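The Table That Costs More Than the Car

Villska wants $4,400 for a dining table, and it would like you to think of that as a bargain. The pitch is familiar by now. Buy one good thing, keep it for life, hand it to your kids. The showroom in Stedcombe has a waiting list, and the sales staff use the word "heirloom" before you've sat down.

I've heard this about boots, skillets and mattresses. Most of those boots are in a landfill.

Jordan Goodall repaired furniture for 22 years before his knees gave out, and he doesn't buy it either. "People don't get rid of tables when they break," he told me. "They get rid of them when they move." He has hauled perfectly sound oak out of houses where the new owners wanted something smaller.
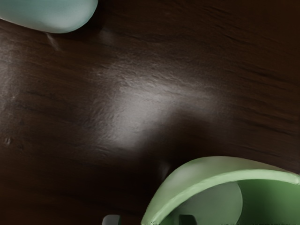
So does a higher price get you a longer-lasting table?

Up to a point, and the point comes early. Goodall puts it well under a thousand dollars, where you start getting solid joints and a top thick enough to sand. Past that you're mostly paying for looks, shipping and rent on the showroom.

Villska's warranty runs 20 years, which sounds generous until you read it. Scratches, heat marks and fading are all left out. So is anything the company calls "ordinary household contact." I asked what that meant and got a link to a care kit.

Thitima Nakpan bought hers secondhand in June from a couple who had owned it for 2 years. She paid less than half the list price and has no plans to leave it to anyone. Her son does his homework on it without a placemat.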